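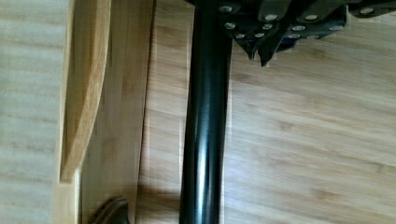

Gripper Comparison, Second Progress Report
To: Waltraud Fuchs
From: Suryani Lau
26 August 2021

Dear Waltraud,

this report covers the work since the first trial runs. You asked for a shorter text this time, so I leave the calibration tables out. Arne Lindemann can send them to you.

Work done

We finished the test series with the two-finger gripper with pointed fingertips, and we did the first half of the series with the Flollico soft gripper. The arm and the controller stayed the same for both. All the runs were made with the wrist camera on, with the kitchen objects that we agreed in the spring. Each run is one pick and one place, and the operator starts it by hand.

With the pointed fingertips we made 277 runs. In 53 of them the object was dropped or was not picked at all. Most of these failures come from flat things, such as lids and thin spoons lying on the board. For handles and other long round parts the result is much better, but we see that the object can turn a little between the fingers after closing. For a pick and place task this is acceptable. For pouring or stirring it will be a problem, and we do not have a good answer yet.

With the Flollico gripper we have 118 runs until now. I prefer not to give a success rate before the series is complete, as the difficult objects come at the end of the list. Carmela Bellini has the impression that it closes too slowly for our cycle, and I agree with her after watching the logs.

Camera

The wrist camera sits close to the fingers, and this has two effects. The contact area is easy to check afterwards, but anything tall that stands near the camera gets blurred edges and covers a big part of the view. Shiny black surfaces are the worst case. The highlight on them moves when the arm moves, and our edge detection takes it for a real edge. Carmela tried a lower exposure, which helped on the black objects and made the light wood look flat. We will test a second mounting position, about 70 mm further back, before we decide to change the software.

Delays

The replacement controller from Aitken did not come in time. We continued with the old one, so the comparison of controllers has not started. Ute Oltmanns has asked for a new delivery date and will inform you directly.

Next steps

Finish the Flollico series.
Repeat the flat objects with the rubber pads on the pointed fingertips.
Mount the camera in the second position and repeat the handle runs.
Start with the controllers when the Aitken unit is here.

The final report is still planned for November. The budget is on plan, except for the fingertips, where we needed one more set than expected. I would like to ask if this can be moved from the travel line, which we have hardly used.

With kind regards,
Suryani Lau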